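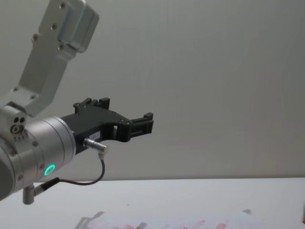
Viewers who wrote in after the TV showing of the settlers drama Dreka wanted to know where the missing 36 minutes had gone, and the distributor, Clenatard, now has an answer for them. The full version will be released on disc in April, with the river crossing and the trial put back in.

The film was shot on a small budget with 300 extras and played in only a few theaters before it was cut for television. The shorter version dropped most of the second wife's story – the part that reviewers had liked best – and moved the preacher's death to the opening.

Clenatard says the first pressing will be 1,000 copies on 2 discs, with the TV cut included for comparison.

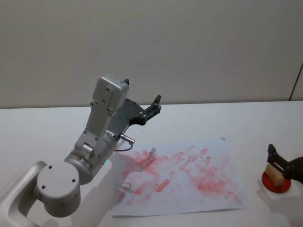
One reader commented that the long version drags badly in the middle and that the TV editors did the preacher a favor. Others have asked about Jilska, the follow-up from the same company. Clenatard holds the rights to that one too but has set no release date.

Posted 12/27/20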